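Fakel Row Swap Shelf: Seventy Boxes and Counting

7 Nov 2021

If you've walked past the old Laur shoe shop lately you will have seen the lights on in the back. The Swap Shelf is open again! After a year and a half of leaving bags on each other's porches, we finally have a room with a door, a heater that mostly works, and enough shelving to put things where people can find them.

For anyone new to the neighborhood, the Swap Shelf started in April two years ago as a single bookcase in the Gikau Street laundromat. You bring something you don't use, you take something you will. No money, no points, no sign-up sheet. It began with paperbacks and jigsaw puzzles, and then somebody left a bread machine, and after that there was no stopping it. By last week we had passed 784 items since we started writing them down in the green notebook, and I know for a fact we forgot the notebook for most of one summer.

The biggest change you'll notice is the small-stuff wall. We used to toss all the little things into one plastic tub by the door, and you'd have to dig down past tangled phone chargers and loose buttons to get to anything good. Now there are 70 labeled boxes, all the same size, all at a height where you can look in without a step stool. Karim Kabbaj lined them up over two evenings and did the lettering by hand (gorgeous lettering, go look at the Q in "quilting").

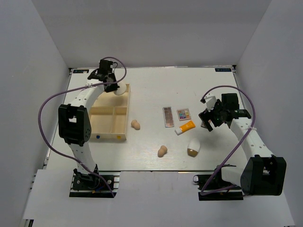 Small things are where most of us get stuck at home too, so I've been asking people how they do it. The answers were so good that I came home and emptied my whole bathroom drawer on the bed. Most of what was in there I had bought twice, because I couldn't see the first one. What fixed it for me was a wooden tray with compartments, the kind you see in the photo next to the cosmetics. I keep one section for things I use every morning and one for things I use when I'm going somewhere nice, and the rest can be whatever it wants. Makeup sponges like the white egg-shaped one get a spot to themselves, well away from the hair ties. I've kept it up for five weeks now, which for me is a record!

Denise on the corner goes at it from the other end. She doesn't sort anything until she has thrown out the dried-up pens, dead batteries and mystery keys, and then she sees what size of container she needs. I used to buy the container first. I have a closet full of very pretty baskets that can tell you how that went, and several of them are now on the shelf by the window if you'd like one.

A few notes on bringing things in. Makeup and skin care must be sealed and unused, please, and the same goes for toothbrushes and anything else that touches a face. Brushes and sponges are welcome if they're still in the package. Trays, drawer dividers, tins and jars go very fast, so bring all you've got. Tie cords in a loop with a bit of string and tape on a note saying what they belong to. We can't take car seats, mattresses or paint.

Puzzles are a special case. We have about 100 of them, and I love every one, but the puzzle corner has started to lean. If you can take two home over the holidays and bring one back, you'd be doing us a real kindness. The Clurno lighthouse puzzle is complete again, by the way. The missing piece turned up inside a waffle iron.

We're also starting a Sort-Along on the first Saturday of the month. Bring one drawer's worth of stuff from home in a bag or a box, grab a chair, and go through it at the long table with company. There's coffee, and whatever you decide to part with can go straight onto the shelf. I tried it with my sister's sewing drawer as a test run and we laughed so hard we had to stop twice. She went home with half of what she came with, plus a fondue set.

Doors are open Tuesdays and Thursdays from four to seven, and Saturdays from ten to two. Come in through the alley side; the front door still sticks.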